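Skundeck Opens Free Memory Check-Ins to Everyone Over 60

September 2019

Hi, I'm Fredy Rengifo, and I get to write this one myself because I've been pestering everybody at Skundeck about it since January. We're opening our memory check-ins to the public, they're free, and you don't need a referral!

Some background. My father-in-law started losing words a while back. Names first, then the names of things in the kitchen. He waited over 3 years to mention it to a doctor, mostly because he was scared of "the test." He pictured a long exam in a cold room with somebody frowning at a clipboard. When he finally went, he had a vitamin problem and a hearing problem, and both could be treated. I still think about those years.

So that's where my head was when Chávez, the family clinic next door to us, asked if we'd like to put something together. We said yes before they'd finished asking (I said yes, and then told my boss).

What happens at a check-in

You sit down with a trained screener for a short set of questions. You'll be asked to remember a few words, draw something simple, and talk about how you've been sleeping and eating. We also do a quick hearing check. You can bring your spouse, your daughter, your neighbor – whoever you like having around.

A screening can't tell you that you have dementia, and it can't tell you that you don't. It's a first look. If something seems worth following up, we write it down on one plain page you can take to your own doctor. A high score isn't a trophy either, so please don't practice at home.

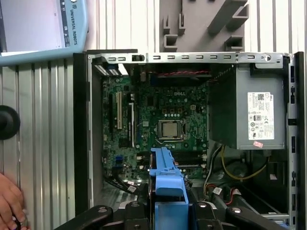

Where and when

We're starting with 4 locations: our own front office, the Chávez clinic, the Jader branch library and the Prorura senior center. Each one will run 6 sessions this fall. Walk-ins are fine, but mornings fill up fast and most people tell us they feel sharper then, so call ahead if you can.

The library has the easiest parking. Prorura has the better coffee, and I'll fight anyone on that.

Who pays for it

Skundeck and the clinic split the cost. We don't bill your insurance, we don't sell supplements, and we won't call you afterward unless you ask us to.

If you're worried about somebody else, come by without them and pick up the booklet. It has a good section on how to bring up the subject, written by families who've been through it.

To book a spot or set up an interview, call the Skundeck front desk and ask for Fredy. I'm usually in by nine.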